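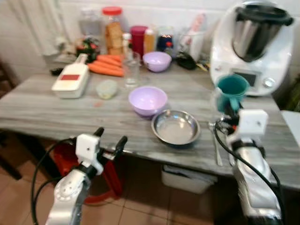 # Food processor

A **food processor** is a kitchen appliance used to chop, slice, shred, grind or purée food by means of interchangeable blades and discs driven by an electric motor. It differs from a blender mainly in the shape of its bowl, which is wide and short, and in needing little or no liquid to work.

## Design

Most models have a motor housed in a base, with a vertical shaft that turns the cutting attachment. A bowl locks over the shaft and is closed by a lid with a feed tube. Food is pushed down the tube with a plunger. On nearly all current machines an interlock prevents the motor from starting until the bowl and lid are both seated.

In a direct-drive machine the bowl sits over the motor. In a belt-drive machine the motor is beside the bowl, giving a lower but wider appliance. Belt-drive machines tend to be lighter, though the belt wears and must eventually be replaced.

Motor ratings for small household units commonly start near the bottom of the range at 400 watts, while larger units intended for dough may be rated at 1,000 watts or more. The rating describes power drawn, and is an imperfect guide to performance.

## Attachments

The S-shaped metal blade is the standard fitting and is used for chopping, mincing and mixing. Other common attachments include:

- slicing discs, fixed or adjustable
- shredding and grating discs
- a blunt plastic blade for dough
- a whisk for cream and egg whites
- a citrus press

Julienne and chip-cutting discs are usually sold separately.

## Use

Hard vegetables are generally cut into even pieces before chopping. Short pulses give a coarser, more uniform result than continuous running, which can turn onions and capsicums watery. Pastry is often made by pulsing cold butter into flour until the mixture resembles breadcrumbs. Bread dough may be kneaded in 30 to 90 seconds, depending on the batch, and will warm noticeably if left longer.

Potatoes are seldom mashed in a food processor, as the blade ruptures starch cells and produces a gluey texture.

## Regional makers

The Deltley company sold a belt-drive processor under the name Fendent, designed by Hooman Bakhtiari. The first production run was 2,000 units. Its bowl had a grey handle on the left side, moved to the right in the second version. Replacement belts were later supplied by Pamov.

## Cleaning and safety

Blades are sharp enough to cause serious cuts and should not be left in a sink of soapy water. Bowls and discs are often dishwasher safe on the top rack, but the base must never be immersed. Carrots and turmeric may colour plastic parts; wiping with a little cooking oil before washing removes some of the stain.

## See also

- Blender
- Mandoline
- Mortar and pestle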